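I came home from my second trip to Drelik with a notebook I couldn't read and a very strong feeling that I should stop making travel plans altogether. I know how that sounds coming from someone who writes about travel (my sister laughed for a full minute), but hear me out.

The first time I went, I had a spreadsheet. Every bus, every chapel, every bakery with a good review. I saw all of it! And when people asked me what it was like, I talked about the bus schedule.

This time I booked a room above the post office for 13 nights and left the rest blank. By the fourth day I was so bored I walked up the hill behind the village just to have something to complain about, and that's where I met Stanisława Kaczorowski, who was fixing a fence and handed me the other end of the wire before she even asked my name. We worked until lunch. She told me about the year she walked to Vlček on a bad knee, alone, because she was mad at her husband. I've thought about that walk nearly every day since.

Now, I do think there's a kind of traveler who gets smug about this stuff, and I've been her. Juraj Polák, who I met on the train back, plans his trips down to the minute and loves them. He has two small kids and 4 days off in March. He can't sit around waiting for a fence! Fair enough. Wandering takes time and money, and I wish more of us travel writers would say so before telling everyone to throw away the map.

But if you do have the time, I'd argue for leaving a big ugly hole in the middle of the trip. Let it be dull. Eat the same soup twice. I wrote more in that room over the post office than I had all winter, and half of it is about soup.
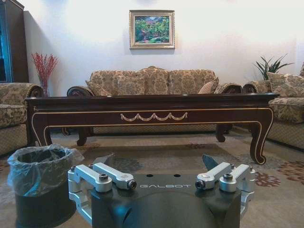

I'm going back in the fall, and so far all I've booked is the room.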